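Ticket: Shelf station, right-hand gripper loses its hold when the jar goes in under the top shelf
Site: Oltstead
Raised by: Jar and dry goods handling, Ivard project
Status: Closed, with a follow-up in June
Assigned to: Dalibor Kollár

Opening message

Hello Dalibor, and sorry in advance for the length of this one, but I'd like you to have the whole story before you start taking things apart.

The right-hand gripper at the shelf station keeps dropping out. It works beautifully over the open table. As soon as any of us reaches forward to put a jar on the lower shelf, the reading on the Serra screen goes flat, and the run gets thrown away at the end of the shift. We had 51 runs rejected in the last batch of 500, all of them with the same fault code, and every single one was a shelf placement. Picking up from the table has never failed once.

What I've tried so far: restarting Serra, restarting the gripper, swapping the left and right sockets at the computer end (the fault stayed with the right hand), and cleaning the finger pads, which were a bit sticky but made no difference.

I should also say that people are getting fed up. Most of us on this bench came over from hand packing, where if you put a jar on a shelf it stayed counted. Having a morning's work marked as rejected by a screen, with only a number to explain it, feels rather like being told off, and I've had two people ask me whether it goes on their record.

Reply from Dalibor

Thank you, this is a lovely clear report, and please tell everyone straight away that rejected runs are not held against anybody. The reject code describes the equipment. I'll ask for the wording on the screen to be changed as well, as I can quite see how it reads from your side of the table.

Could you do a slow placement for me, stopping with the gripper still round the jar, and note where the reading goes? Please don't force the cable straight or tape it down yet.

Update, same morning, 10.40

Done, and I did it several times over to be fair to it. The reading is steady on the approach and steady while the fingers close. It goes flat at full stretch, just before letting go. If I draw my arm back by a hand's width it comes back on its own, without a restart. I tried the same thing with the left gripper and it held throughout.
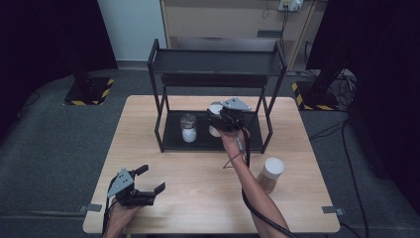 The cable was my first suspect all along, and Dalibor agrees it's the likeliest thing, though he wants to rule out the mount and the software before ordering anything. On his advice I went back and watched how each of us makes the reach. The thick cable comes back along the forearm on its way off the table, so it has to travel with the whole arm, and the thinner wire hangs in a loop down to the tabletop where it can catch as you go forward. The taller colleagues hardly ever get the fault. The shorter ones, me included, get it constantly – we're leaning right in by the end of the movement and using up every bit of slack there is.

Reply from Dalibor

That's very helpful, and the part about height is something I'd never have got out of the logs. I've looked at the 1,087 shelf placements stored so far and the dropouts do bunch up at the far end of the reach. Mount and software both look sound to me. I'll bring a longer lead from the Ilent stores after lunch, and a soft sleeve to keep the thick cable and the thin wire together.

Update, 15.15

Longer lead fitted, sleeve on, fastened loosely above the elbow. We ran placements for the rest of the afternoon with everybody taking a turn, short and tall, and had no dropouts. The sleeve is a little warm but nobody minded enough to take it off.

While he was here Dalibor sat down and did a dozen placements himself, and said his shoulder knew about it afterwards. We talked for quite a while about how the job has changed. You lift less than in packing, which I'm grateful for, but you repeat one small careful movement all day, and you can't chat with your hands. He's agreed to ask for the longer rest break we'd been wanting, and for the bench to be swapped over every 2 hours.

Closing note from Dalibor

Closing the cable fault. Old lead labelled and set aside for testing. Screen wording and break times moved to a separate ticket, to be looked at in June. Please reopen this one if the reading goes flat again, even once, and say who was reaching and how far.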